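Thread! I saw Grerkberg last night, the two-hander by Deisy Muñoz, streamed live from the stage of the Tamayo with no audience in the seats, and I have a lot of feelings and no one awake to tell them to. So you get them. Mild spoilers from post six on, I'll warn you again.

First the basics. It's a play about two sisters running the ferry office in a town that used to have a ferry. Grerkberg is the town. You never see it, you only hear people phone in and ask when the next boat is, and every single caller gets a different answer.

Deisy Muñoz wrote it and plays the older sister, Fasia. Eusebio Londoño directs. The younger sister goes by Purer, a nickname with a story behind it, and the story is told three times in the play and changes every time. By the third version I had my hand over my mouth.

I went in knowing nothing except that a friend texted me "watch this with the lights off." Good advice! Turn the lights off. Put the phone in another room too (I say this as someone who had hers under a pillow and checked it at the interval like a raccoon).

The phone calls. Oh, the phone calls. All of them are played by the same two actors, turning their chairs around and changing their voices while the other sister stays in the office. There's a man who wants to bring a piano across. There's a kid who just wants to know how deep the water is. Muñoz does the kid without going squeaky or cute, she only slows down a little, and I believed it completely.

OK, spoilers from now on, fairly gentle ones. If you want to go in clean, mute me and come back tomorrow.

Around the middle Fasia starts writing every call in a ledger, and we find out the ledger goes back to October of the year the ferry stopped. She reads a page out loud. It's only names and times. It should be dull and I could have listened to the whole book.

What Londoño does with the lighting there is so simple. The office has one desk lamp. For the first half it stays on Fasia's side, and nobody mentions it. Then Purer reaches across in the middle of a line and pulls it over to her side, and the whole play tips toward her from that moment. I rewound it twice (you can pause the stream, bless them).
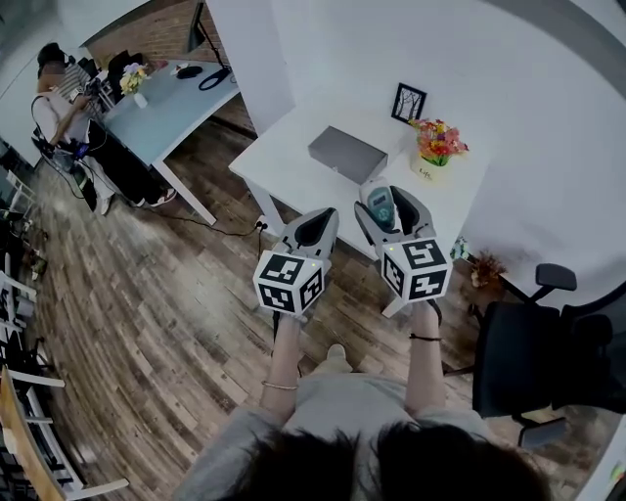

Let's talk about hands, then, as so much of this play lives in them. The sisters are almost never both looking up. Fasia stamps tickets for a boat that doesn't run, Purer sorts the stamped ones into piles, and you learn to read their moods from how fast they work. It must be so hard to speak while your hands are doing something else! Even a thin bangle on one wrist and a thin dark bracelet on the other would give a person in the back row something to follow, and I'd bet the costume people know it, given that Fasia's cuffs are always buttoned until the last scene and then they aren't. When she finally rolls her sleeves up I made a noise.

The sound is great too. There's a low hum under the whole first half that I took for my speakers. I got up and jiggled a cable. Then Purer switches off the office radiator and the hum stops, and I sat back down feeling very silly and very impressed.

Now, things I didn't love, because I'm not going to pretend it's perfect. The dream sequence. It's eight minutes long and I felt all eight. They dance with the waiting-room chairs, and the dancing is lovely, but we already know Fasia misses the boats. She's told us. The ledger told us. I'd cut it down to the one bit where she bows to the empty chair and leave it there.

Also the man with the piano comes back at the end for a big speech, and it lays out what the play is about in case we missed it. We hadn't missed it! He was so much better when he was asking about weight limits.

And a small grumble about the stream itself: the camera goes in very close on faces during the argument, right when I wanted to see what the other sister was doing. In the theater you'd choose where to look. I kept leaning sideways on my couch as though that would help.

But the argument. Folks. It starts over a stapler. It stays about the stapler for a really long time, and it's the funniest stretch of the night, and then Purer says "you could have left" in the same voice she's been using to ask for the staples. No pause before it, no music, nothing. Fasia just hands her the stapler.

I've seen plenty of plays do the big sibling blowup with shouting and a smashed plate. I like a smashed plate! This one got me worse.

The Tamayo has 362 seats, and they leave them in view. At the very end the camera turns around and you see the rows, all folded up, and the phone rings again in the office behind you. I know empty theaters have been on everyone's screen for months and I thought I was past being moved by one. I was not past it.

Someone asked in the replies whether it would work live. I think it'd work better, mostly for the hum. A room full of people hearing a radiator switch off at the same moment is something I would pay real money for. The ending would have to change, though, and I have no idea to what. Maybe you just hear the phone.

Someone else asked if it's sad. It's sad the way a long car ride with your sister is sad, so also very funny and somebody is eating chips. My sister watched it on her own couch and called me the second it finished, and we talked for an hour, mostly about a stapler we fought over in our own house in middle school. She says it was hers. It was mine.

Performance stuff, quickly. Muñoz is wonderful and you'll hear that everywhere, but watch how she listens. When Purer is on the phone, Fasia is pretending to do paperwork, and you can see her mouth the right answers. It's tiny. She does it on nearly every call and stops doing it after the argument, and I only caught that on the second watch.

Yes, second watch. I went to bed, lay there thinking about ferries, got up and put it on again. Work is going to be interesting today.

Practical bits for those asking. Next stream is tonight, 13 Jan 2021, then one more on Saturday. Running time is a bit under two hours with the interval. There are captions, and they're good ones, they tell you which caller is which. Tickets are pay what you can and capped at 1000 per night, and last night filled up, so don't leave it until five minutes before like I did.

If you only have it in you to watch half, watch up to the lamp. But you won't stop at the lamp.

Last thing and then I'll let you all get on with your Wednesday. The kid who asks how deep the water is calls back in the final minutes, and this time Purer picks up. I won't say what she tells him. Come find me after you've seen it, I want to know if you heard the same number I did — my sister swears it was a different one.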